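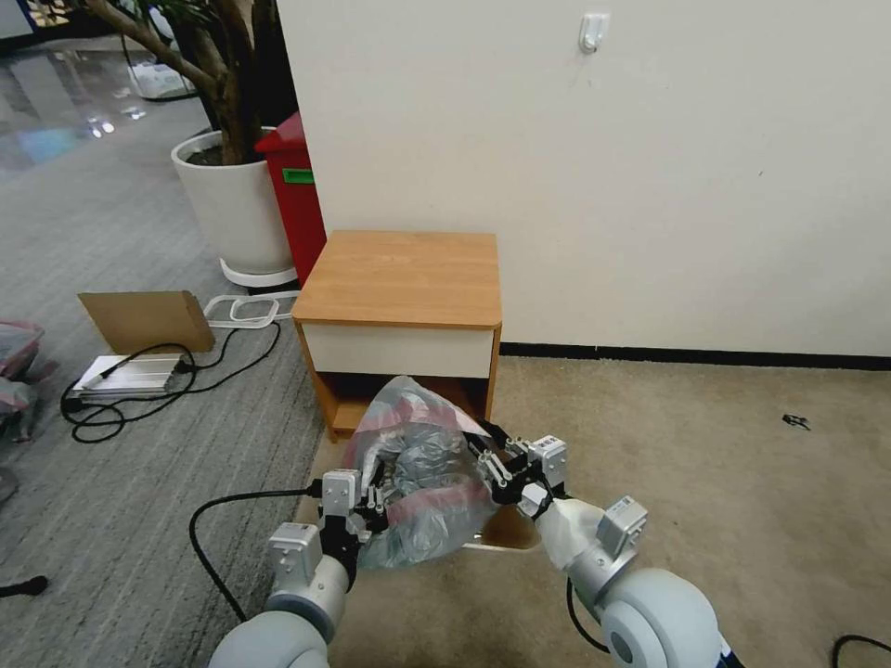
The bag tax was never going to work, according to one baker on the Layug side of Clumport, who has sat through every meeting on it and brought her own sandwiches. She gives it until January.

The man who drafted it takes this calmly. We meet in his office above the post office, where he has been the town's only sanitation clerk for 15 years, and where the heating has two settings, off and August.

"She told me that too," he says. "Then she asked if I wanted a roll."

The rule itself fits on a card. Shops in Clumport must charge four cents for a plastic bag, and the money goes toward clearing the storm drains. The drains are why he cares. Two springs ago the lower half of Flandik Street went under up to 14 inches of water, and he spent a morning in waders pulling bags off the grates by hand.

"You get to know a town that way," he says. "I could tell you who shops where."

Could four cents change anybody's habits? He shrugs. His own kitchen has a drawer of bags that no longer shuts, and his wife has started a second drawer. "People hate paying it more than they hate losing it. My brother-in-law drives a truck the size of this building and he walked out of Tralora carrying nine cans of soup in his arms. Dropped two in the parking lot. Felt great about it."

Tralora, the bigger of the two groceries, wrote to object. The letter ran four pages and arrived, he points out, in a plastic sleeve. He has kept the sleeve – it's a good sleeve.

He is less cheerful on the paper question. Several shops have switched to paper bags, which carry no charge, and he admits he left them out because the meeting had gone past ten at night and the janitor was stacking chairs. "I'd write that bit again," he says. "I'd write most of it again. The comma in section two is a disgrace."

The first drain money comes in this spring. He expects enough for one new grate and wants it on Flandik Street, outside the shoe repair place. The baker has already asked for it to go on hers.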